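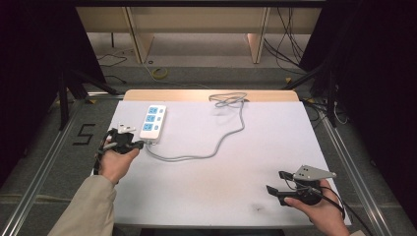 Veltard hand-held grippers, pair: two months on the bench

I bought these to record demonstrations for a small arm I'm building in a shared workshop. You hold one in each hand, do the job yourself, and the log goes to the training machine. The kit is two grippers, two wrist straps, a USB hub and a bag of screws.

Build quality is fair. The jaws close parallel and have no side play I can measure. The trigger spring is too stiff for long sessions, and my grip gets sloppy after 100 takes. Folero sells a softer spring that fits without filing.

Cable work is the hard test. Picking up a power strip by its body is easy. Lining up a plug is not, as the jaw tips are smooth and a round cord rolls between them. Heat-shrink over the tips helped. Colour doesn't matter to the logger, so use whatever is in the drawer.

The Baltodell logging software dropped samples until the January update. Since then I've recorded 2081 takes and thrown out 130, mostly my own fumbles. Export stalls on any batch over 1000, so split them first.

Calibration takes ten minutes and has to be redone if the table moves. Fix the table to something rigid. The manual leaves this out.

Pros: stiff jaws, cheap spares, plain file format.
Cons: heavy trigger, slick tips, thin manual.

Four out of five. The Prieto set has a nicer trigger but costs twice as much.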